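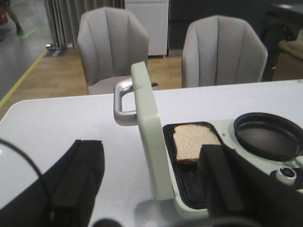
图3 薄荷绿的玩具厨房小电器,竖起的面板一侧带银色弯把手,黑色方盘里放着一片面包,再往右是圆形黑色锅位,下面有一个小旋钮。

分类:物质文化研究 / 玩具与家庭 / 论文正文

4.2 早餐机:一件玩具里挤进了几样家什

写到这一节我就有点管不住自己了,因为整批材料里我最喜欢的就是图3这件东西。前面两节讲的是成套的玩具灶台和玩具冰箱,那些都大,往地上一摆就占掉半个角落,孩子得站在它跟前玩。早餐机不一样,它上桌。它跟真的小家电一样,要有一块桌面才能成立,而桌面在大多数人家里本来就是抢手的地方(吃饭、写作业、堆快递全在上面)。所以我想把它单独拿出来讲,讲讲它为什么长成这个样子,孩子拿到手以后又会先碰哪里。

先说叫法。我在访谈里一直管它叫“早餐机”,家长们的叫法就五花八门了,有叫烤面包机的,有叫小炉子的,有叫三明治机的,还有一位爸爸坚持叫它“那个绿的”。我后来把转写稿翻了两遍,发现叫法跟问到哪个部位很有关系。话题在面包上,它就是面包机;话题一转到煎蛋,同一个人两句话以后就改口叫灶了,自己还没察觉。Crenshaw在读初稿的时候在这段旁边画了个大大的问号,问我要不要统一术语。我想了想,术语是统一了,引文里的叫法一概保留,乱就让它乱着,乱的地方正好是我要分析的地方。

真家电里也有这类把烤和煎并在一起的机器。我小时候家里没有,第一次见是在读研时合租的厨房里,室友从二手市场抱回来一台,盖子合不严,烤出来的面包一边深一边浅,我们照样吃了一个冬天。做玩具的人显然也见过这种机器,而且看得挺仔细。图3里那块竖着的绿色面板很像一扇掀开的盖子,平平整整的长方形,旁边弯出去一根银色的把手。把手的弯度我很在意。要是只为了让孩子认出“这是个把手”,做一条直杠就够了,弯出来这一截,手指才有地方伸进去。

我们观察到的第一个动作,绝大多数时候就落在把手上。这一点跟我原先的猜测对不上。开题的时候我写的是旋钮,理由还写了整整一段,引了好几篇讲幼儿与旋转类部件的文章,洋洋洒洒的。结果呢,孩子们走到桌边,手一伸,掀盖子。合上,再掀。有个女孩掀了好一阵,旁边的食物一样也没动,嘴里给每一次掀开都配了一声“叮”。Oddur Thorlacius负责做现场记录,他在那一页写的是“门”,后面加了个括号:“(她把它当门)”。我当时觉得这个记法不规范,盖子是盖子,门是门。后来把各场的记录排在一起看,“门”这个字反反复复地冒出来,孩子自己也这么说,“关门”“开门了”“不许开门,还没好”。那我就服气了。

把盖子当门,意思就变了。盖子底下是一个正在发生的过程,你掀起来是为了看一眼;门后面是一个房间,里头可以有人,可以有东西住着。好几场游戏里,面包片被说成在里面“睡觉”,有一场里它是“在洗澡”。这时候大人往往会插进来纠正,说面包是要烤的呀,不洗澡的。孩子一般都很给面子,马上说对,烤,然后等大人一转身,继续给面包洗澡。我在4.1里谈过成套灶台上的“串用”现象,就是把水池当抽屉、把烤箱当车库那一类,早餐机上的串用比灶台上更频繁,我觉得跟它个头小、能整个抱起来转着看有关系,不过手头的材料还撑不起一个很硬的结论,先放在这里。

接着讲那个黑色的方盘。它嵌在机身顶面上,四周有一圈凸起的边。图3里的面包片略微歪着躺在盘里,没有跟边线对齐。我特别愿意为“歪”多写几句,请审稿人多担待。真的烤面包机是有槽的,面包只能竖着进去,对不齐就塞不进,物件替人把姿势规定好了。方盘没有这么霸道。面包放正也行,斜一点也行,有边挡着,滑不出去,可是边框里头还有余地,摆成什么样由手说了算。对小一点的孩子来说这简直是福音,他们的手还不怎么听话,放下去的那一刻总会偏一点,偏了也算放成了。大一点的孩子就会开始计较,要把面包的边跟盘子的边对上,对上了还要用指头肚按一按。我们有一位四岁多的参与者,每放一片都要蹲下来,眼睛跟桌面齐平,检查它“平不平”。他妈妈在旁边笑得不行,说他爸贴瓷砖就是这么看的。

方盘的表面也有讲头。图3里能看见,盘底是哑光的,略有些磨旧。我在跟几家厂商通信的时候专门问过表面处理的事,Jollent的产品部门回得最细,说他们给“炉面类部件”统一选哑光,理由是亮面在灯底下反光,孩子看着像水,会往里倒东西。这个说法我是喜欢的,也愿意信一半。另一半我归给成本,当然厂商在信里没有提成本。Drakov的答复短得多,只有一行,说是“沿用灶具系列”。两封信放在一起读特别有意思,一家在给每个表面找理由,一家压根不觉得需要理由,做出来的东西摆到孩子面前,被玩的方式却很接近。

方盘再往右是圆的黑色锅位,边圈又高又厚,凹下去的样子很像一口嵌在机身里的平底锅,也像一块电热盘。我在编码手册里给它写的是“锅/热盘”,中间那道斜杠是我和Oddur争了一个下午才留下来的。他主张写锅,有边有底,能盛东西,那就是锅。我主张写热盘,因为它跟机身连着,端不走。我们俩谁都没说服谁,最后他说,你看孩子怎么弄吧。孩子怎么弄?拿一口小玩具锅来,摞在上面。这就是热盘。可是没有小锅的时候,直接把荷包蛋拍进去,拿铲子翻,这又是锅了。同一个孩子,同一场,隔着不过几句话的工夫。斜杠就这么留下来了,我现在看它还挺顺眼的。

方和圆挨着放,也影响了孩子分配食物的办法。面包去方的那边,蛋去圆的那边,这个规矩从来没人宣布过,几乎每一场都会自己长出来。形状在这里帮了很大的忙:面包片是接近方的,荷包蛋是接近圆的,往形状对得上的地方放,跟玩形状盒是一个道理。麻烦的是香肠。我们提供的食物里有香肠,它又长又弯,两边都不合适,于是香肠成了整套材料里流浪得最远的一样东西,放过方盘,放过锅位,横架在两边中间过,被别在把手里过,还有一次塞进了参与者的袜子。Gwendolyn看到袜子那条记录以后给我发了一长串感叹号,说香肠应该单独写一篇。我认真考虑了!目前的打算是放进附录。

旋钮我也不能不讲,毕竟开题时我把宝都押在它身上。图3里它在锅位下方,小小的圆柱形,外面一圈银白,中间是深色,从浅绿的机身上凸出来。就尺寸而言,它在整件玩具上是很不起眼的。孩子对它的兴趣来得晚,通常要等到盖子玩够了、食物也各归各位了,手闲下来,才会摸到它。一摸到,游戏的节奏马上就变。前面是放、拿、开、关,都是一下一下的动作,旋钮进来以后就有了“等”。拧一下,停住,盯着看,说“还没好”。我很爱听这句“还没好”。访谈里有家长告诉我,这句话是他们每天早上在厨房里说得最多的一句,孩子站在腿边问好了没有,他们就说还没好,还没好,别碰,烫。到了玩具这里,说这句话的人换了,轮到孩子来让大人等。有位外婆坐在桌边等一片面包,等得都快睡着了,小姑娘还在那儿拧,说今天的面包比较厚。

关于“等”,Hauksdóttir出的那套旧款玩具灶给了我一个不错的对照。它带发条计时,拧到头会咔哒咔哒往回走,走完响一声铃。我把它跟早餐机先后摆给同一批孩子玩,发条那一套里,等待的长短由机器定,铃一响就是好了,没得商量,孩子会冲过去把东西抢出来,偶尔还为谁去拿吵一架。没有发条的旋钮不替人决定,“好了”这两个字得有人说出口。谁来说,什么时候说,说了别人认不认,都要当场谈。我统计不了谈判的质量,只能说没有铃的那几场,话多得多,转写的时候我的手腕很清楚。

颜色这件事我本来想略过去,后来还是加回来了。浅薄荷绿在近年的玩具厨具里相当常见,常见到我逛店的时候常常走过一排货架,感觉自己走进了牙膏柜台。Stunberg的目录里,这一类颜色归在“客厅可见色”下面,这个归类名让我愣了一会儿。也就是说,选颜色的时候有人想过它会被放在哪里,想过它跟沙发、地毯、白色的桌子搁在一起会不会让大人心烦。玩具是给孩子的,颜色有一部分是给坐在旁边的大人的。访谈里家长们也承认这一点,一位妈妈说,大红大黄的那套她放在柜子里,玩的时候才拿出来,浅绿的这个她就不收了,一直摆着,“看着不吵”。不收,就意味着早上起来路过就能玩一把,睡前又能玩一把,接触的机会一下子多了很多。一件东西在家里被允许留在外面,跟它好不好玩是两码事,可对它会被玩成什么样影响很大。我在下一节谈收纳的时候还要回到这里。

再讲讲旧。图3里竖起的面板靠近上沿的地方有一小块红褐色的擦痕。我们没有清理过任何一件观察用的玩具上的痕迹(消毒照做,痕迹留着),这是从一开始就定下的,原因在3.1里交代过。看痕迹的时候我得时时提醒自己别编故事。一块红褐色的印子,我可以想出十种来历,番茄酱啦,蜡笔啦,跟别的玩具蹭的啦,哪一种都讲得通,哪一种我都拿不出证据。所以在痕迹表里我只登记三样:在哪儿,什么颜色,大概什么形状。Gwendolyn以前做过木器修复的记录,她教我的办法是先写位置再写颜色,最后才准许自己用一个形容词。我照着做了,表格是干净了不少,写的时候憋得慌。

不过痕迹放在一起看还是能说点什么的。早餐机一类的玩具上,磨旧最集中的地方是食物反复放下去的平面,然后是盖子的边沿,旋钮反倒比较新。这跟动作记录是对得上的:放和拿最多,开合其次,拧最少。灶台类玩具正好有个差别,旋钮一排好几个,高度又在孩子胸口,磨得就厉害。同样是旋钮,位置一换,命运就不同了。我把这条讲给Oddur听,他说那以后做早餐机的应该把旋钮放到把手旁边去。我觉得可以一试,只是那样的话,“等”会不会提前进来,把前面那一长段开门关门的快乐给挤掉?我有点舍不得。

说到这里得交代一下摆放。早餐机在观察中一律上桌,桌子是白色的,桌面光滑,桌角做成圆的,椅子照家里吃饭的样子放。我们没有给玩具垫布或者垫托盘。预观察的时候垫过一块格子布,想着温馨嘛,结果孩子们全去玩布了,铺开、叠起来、盖在面包上当被子,早餐机晾在一边没人理,这批记录后来没有并入分析。撤掉布以后,桌面空出来的地方自动变成了“盘子”。面包烤好了从方盘里拿出来,往桌面上一放,再推到大人面前,嘴里说请吃。推的这个动作我写进了编码手册,叫“上菜”,它在光滑的桌面上特别顺手,轻轻一送就滑过去了,有时候滑过了头,从桌子那边掉下去,于是又多出来一轮“再做一份”。

还有空间上的先后。早餐机的几个部件是排开的,盖子、方盘、锅位,从一边数到另一边。我曾经满怀希望地以为孩子会按这个次序走,做一份完整的早餐:掀盖、放面包、煎蛋、拧火。我甚至画了一张流程图,画得很漂亮,箭头都是双色的。照流程图走完全程的场次少得可怜。多数孩子认定一个部件,在那儿扎下根来,别的部件等到有需要了才被叫过来帮忙。认定方盘的孩子,会把锅位当成放面包屑的地方;认定锅位的孩子,会把竖着的面板当成挡油的墙,煎蛋的时候还往后躲一躲,说油溅到墙上了。我问过那个躲油的男孩,家里炒菜是不是有块板子挡着,他说没有,是奶奶家有。一块绿色的板子,站在那里,到他手里就成了奶奶家的灶台。

流程图我没有删,放在补充材料里,给以后也想画流程图的同行看看。

这一节的观察对年龄的依赖比较重,有必要说清楚。小的孩子主要在玩开合和放置,话少,动作重复;大的孩子话就密起来,有角色,有客人,有营业时间。有一场里早餐机成了一家店,店主规定早上不卖煎蛋,因为“煎蛋的人还没起床”。我们几个大人坐在那儿等煎蛋的人起床,等的时候他又给自己派了另一个角色,演那个没起床的人,趴在桌上打呼噜,于是店里一个人都没有了,门(也就是盖子)一直开着。Oddur在记录里写:“店开着,没人。面包在。”我把这几个字抄在了便签上,贴在显示器旁边,写论文写不下去的时候看一眼。

最后补一点家长这边的材料。我问他们,家里有没有真的这种机器。有的家庭有,而且就放在玩具旁边不远的台面上,孩子两边都熟,玩的时候会拿真的那台来校正玩具:“我们家的那个会冒烟。”“我们家的要先插电。”插电是一个很有意思的动作,玩具上没有线,孩子就从机身后面捏着空气牵出来一根,一直牵到墙边,对着墙按一下。没有真机器的家庭,孩子参照的对象就杂了,有的参照幼儿园,有的参照动画片,还有的参照楼下的煎饼摊,煎饼摊那位小朋友做出来的早餐要撒葱花,要问客人加不加辣,最后一定要装袋。她把面包片也装袋了,用的是一张餐巾纸,四个角拧起来,递给我的时候叮嘱我趁热。我在那场的备注里写了“趁热”两个字,又在后面标了编码:等待,反向。因为她把面包交出来以后,就一直站在桌边,等我吃。

装袋、打包和带走这一组动作在早餐机材料里出现得比我预想的多,它们牵涉到食物离开机器以后去了哪里,跟收纳和归位有不少重叠,编码时两边都标了,具体的处理办法见4.3。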